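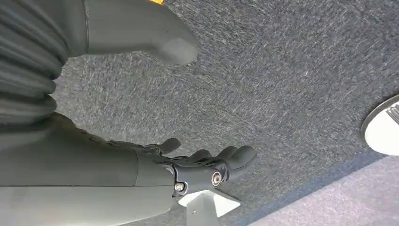 Nurka Demonstration Recording Kit

The Nurka kit is supplied by Grarport to laboratories and training departments that collect manipulation examples for learned control policies. It covers recording, labeling and export. The robot and its hands are purchased separately.

Each episode stores wrist video, head video, joint positions and operator commands on a common clock. Episodes are written to the recording computer as they are made and can be replayed before they are accepted. An operator may reject an episode from the console at any time, and rejected episodes are kept in a separate folder until the end of the session.

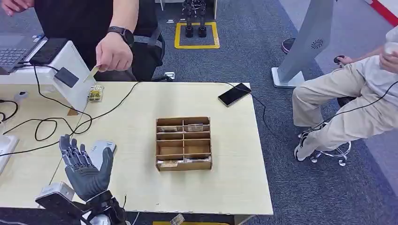
Card handling is one of the task sets included with the license. Operators record the robot as it picks single cards from a divided tray, presents them to a reader and returns them to an assigned compartment. Starting layouts are drawn at random by the session software, and the layout number is saved with the episode. Grarport recommends 400 accepted episodes per task before a first training run.

The Zoltach reference set is available to license holders on request. It contains 2527 episodes, reviewed under the direction of Lorena Leiva, and includes failed grasps marked as such.

Supplied with the kit:
Recording software, 2 seats
Wrist camera mounts, 2
Synchronization unit and cables
Printed operator manual

Installation requires a level floor and a marked standing area for the robot. Persons other than the operator should remain outside the marked area while the arms are powered.

Orders placed before the end of March include one day of operator instruction at the Herrera training center. Inquiries concerning licenses should be directed to Wissam Rawashdeh, Equipment Sales. Technical questions are answered by Amber Leemans.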